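Nuvix opens its Prirker planning software to everyone, with a simulated warehouse to try it in

Dernach, 21 Dec 2024

Nuvix is very pleased to say that Prirker, our motion planning software for robot arms, is now free to download and use, and that it comes with a complete simulated workspace so that people can get going on the same afternoon they install it. We have been looking forward to writing this for a good while!

Prirker does one job, and we hope it does it kindly. You tell it where the arm is and where you would like the gripper to be, and it works out a path between the two that keeps the links clear of the table, the shelving and anything else in the way. Earlier versions were used only inside our own office in Dernach and by a small group of partners who joined us in October (thank you, all of you, for the long and very frank emails). Their comments shaped a great deal of this release, from the plain-language error messages to the big stop button, which has moved twice and is now where most of them wanted it.

The new part is Akyol, the simulated workspace. It gives you an arm on a long wooden table in a warehouse room, with racks, boxes and drums nearby, and small blocks to work with on the tabletop. You can look at it from any side you like, high up or low down, and go back over a run as often as you please. We have included 70 ready-made tasks, starting with simple reaches and going on to jobs where two objects lie close together and the gripper has to come in at a sensible angle. Behind these sit more than 2,000 recorded runs, which you are welcome to replay, pick apart or use as a yardstick for your own planner.

We are a small company and we know how much time goes into just getting a test set up. A teacher with one laptop and a classroom full of curious people ought to be able to try out an idea about path planning without buying an arm first, and so should an engineer who would like to make their mistakes on a screen before making them on a shop floor. Akyol runs on an ordinary desktop computer. The handbook comes to 100 pages, and we have done our best to keep it readable, with a worked task in every chapter and a glossary at the back.

Prirker and Akyol can be downloaded together from the Nuvix website. Support is by email and through the user forum, where a good many of your questions may already have been answered. Existing partners will keep their settings and saved tasks when they update, and can write to their usual contact if anything looks out of place.

Press enquiries: please use the contact form on the Nuvix website. Larger versions of the pictures are available on request.
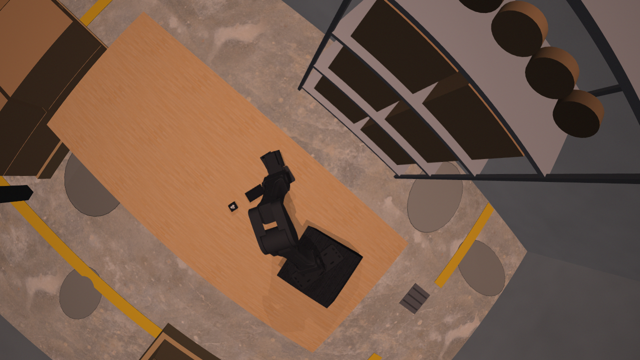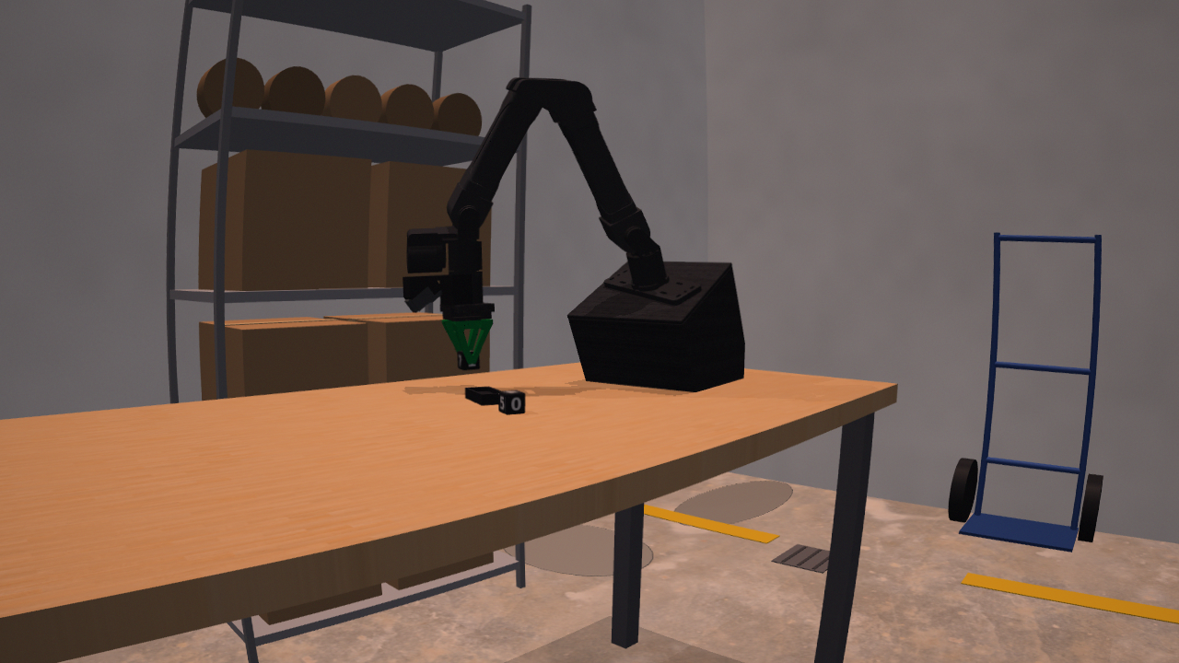

Two views of the arm and tabletop blocks in the Akyol simulated workspace. Pictures: Nuvix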